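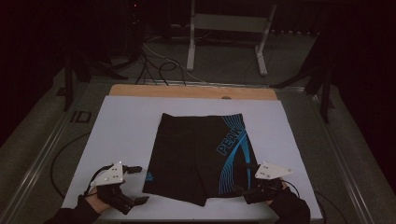
Black shorts with blue "PEAK" print, laid flat on a white board.

We use cookies to improve your experience. By continuing to browse this site you agree to our cookie policy. Accept | Settings

Progress report to the Garkeletti board, period ending July
Prepared by Aranka Kerekes, gaming operations, Jilimik

1. Floor changeover
The Jilimik main floor now carries 604 slot positions against the 700 approved in the funding plan. The remaining positions are held back until the electrical work in the north hall passes inspection. Table layout is unchanged at 20 tables, five of them on the low-limit side.

2. Player tracking
The Flika tracking system went live on all installed slots in July. Card-in rates on weekday afternoons are below plan. Evening rates are on plan. Two firmware faults were reported to the vendor; one is closed, and the other -- duplicate point credits after a power reset -- is still open. Affected accounts are corrected by hand each morning before 9 a.m.

3. Cash handling
Count room hours were shortened after the second shift was merged with the first. Variances stayed within the limit set in the loan agreement. The Sheikh ticket kiosks have been accepted, except for the unit by the parking garage entrance, where the bill acceptor rejects worn notes.

4. Staffing
Dealer training for the low-limit tables is complete. Slot attendant positions remain open on the overnight shift, and overtime there is above budget.

5. Spending
Equipment spending is under plan by the value of the undelivered slots. We ask that this amount be carried into the next period -- the purchase orders are signed and the prices are fixed.

6. Next period
North hall inspection, delivery of the remaining slots, and a retest of the Flika power reset fault. The revised floor plan will be sent with the next report.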